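Olilside library to stay open until 10pm under new opening hours

Olilside Library will open for longer from December, following a six-month trial of evening opening at its Baxter Street building. The new hours add 10 hours to the library's week and will be kept for at least two years.

The ground floor, the study room and the children's section will all be open in the evenings. The local history room will keep its present hours and will close at 5pm as it does now. Readers who need maps or parish records after that time can ask for them to be brought to the study room, provided the request is made by noon.

During the trial, 498 people used the library after 6pm at least once. Of these, 106 had not held a library card before. Most evening visitors came to study or to use the computers, and the busiest time was between 7pm and 8.30pm. Borrowing in the evening was lower than expected in the first month and rose after the returns desk was moved next to the main entrance.
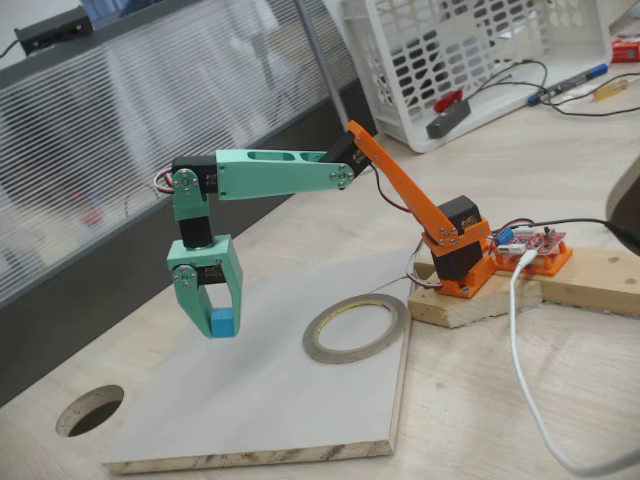
The cost of the extra hours will be met from the library's existing budget and a grant from the Drollum Trust, which also paid for new lighting on the path from the car park. Two part-time posts have been created. Both have been filled and the new staff will start before the change takes effect.

Apolinar Tapia, head of libraries for Olilside, said: "People told us they finish work at six and find us shut. The trial showed that they will come if we are open. We have also heard from readers who like the library quiet in the evening, so the upstairs study room will be kept for silent work after 6pm."

Bus service 200 stops outside the library and its last departure towards Avero is at 10.20pm. The car park behind the building will be free after 6pm. The side gate on Mill Lane will still be locked at dusk, so evening visitors should use the main entrance.

Under-12s must be with an adult after 6pm. Meeting rooms can be booked for the evening by local groups at the daytime rate, and bookings are being taken now at the enquiry desk. Groups that already have a regular daytime booking do not need to do anything.

Library cards are free to anyone who lives, works or studies in Olilside. New members should bring proof of address.

Notes to editors

Olilside Library is on Baxter Street, opposite the market hall. The branch library at Avero is not affected by the change.

Press enquiries: Olilside Libraries, Baxter Street, Olilside.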